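Rostska Kitchen Task Program
Progress report to Brovinholm, second reporting period
Prepared by Alfie Pickering

Work in this period was on collecting demonstrations for the tabletop kitchen tasks. An operator drives the arm by remote control through each task from start to finish, and the joint positions and camera feeds are saved together.

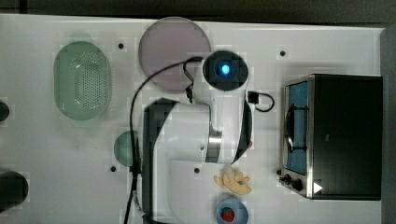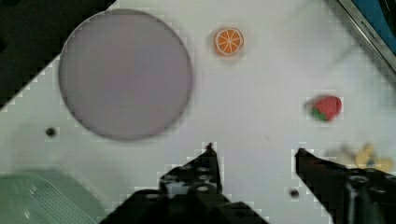 Tabletop setup with the round plate on the white work surface: overhead view (first) and wrist camera view (second).

Demonstrations recorded. We have 2,780 recordings, against a target of 3,000 for the end of the period. After review, 2,357 were accepted for training. Most of the rejected ones were stopped early by the operator or had a gap in the wrist camera feed. The gaps came from one faulty cable, replaced in December. We expect to reach the target in the first weeks of the next period.

Operators. Two new operators were trained. Each now does 10 practice runs before any of their recordings count. Their early runs had long pauses before each grasp, and the trained model copied those pauses. We have asked all operators to keep the arm moving at a steady pace, even if that means a slightly less exact approach.

Hand guiding. We also tried showing the task by moving the arm directly by hand. It is quicker to learn, but the person's hands and sleeves end up in the overhead view, and those recordings were hard to use. We will keep hand guiding for setting start positions only.

Software. The Jelínek recording tool now saves both camera views with the same clock. Before this, the two had to be lined up by hand, a slow job that held up review for much of the autumn.

Open items. Placing items on the plate is well covered. Oven door tasks are behind schedule and have too few accepted recordings to train on. The second station at Jusau is wired but has not been calibrated. We ask to move the unspent travel money to operator hours so both stations can run in the next period.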